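Speaker notes, club night talk: middle-distance training for people with jobs

Hi everyone, thanks for coming out on a cold one. I'm going to keep this short (Geert has asked me twice now, so I'd better).

Start with my 800. I ran it off the front for years, went through the bell feeling fantastic and then tied up badly down the home straight. Huw Mathias watched me do it one February and said, mate, you're racing the first lap and surviving the second. Pause here, let them laugh.

So we changed the week. Fewer flat-out reps, more running at a pace where I could still talk, and 2 proper track sessions with a decent gap between them. Mention the hill behind the Mirani oval, everybody's favourite!

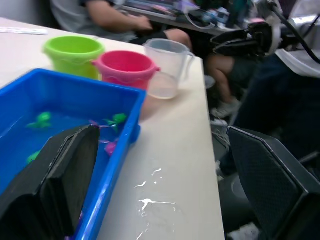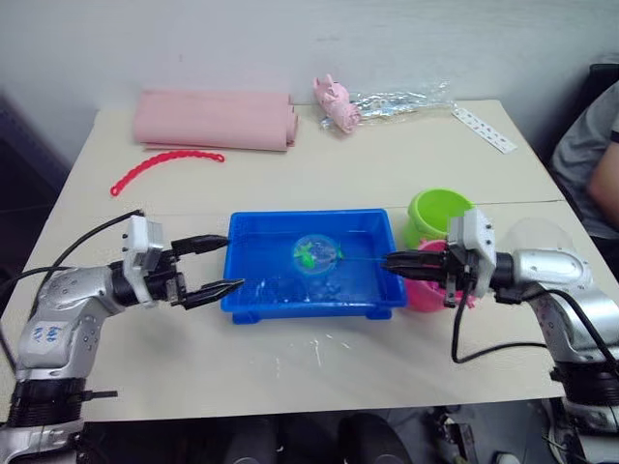
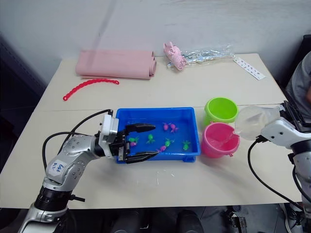 How fast should the easy runs be?
Slow enough to hold a conversation the whole way, even if that means walking up the steep bits.

Next bit is the session itself. It's 8 times 300 metres, with a slow jog back to the start each time. Hold the same pace on every one. I used to belt the first three and limp through the rest, and Geert De Haan still brings it up at barbecues.

Then race day. Get to the track early, jog, a few strides, spikes on last. Sit on somebody's shoulder through the first lap and don't panic if the leaders get a gap. Move at the 300 to go, while you've still got some legs.

Questions after that, then tea and bikkies up the back. Remind them relay names go to Huw before they head home.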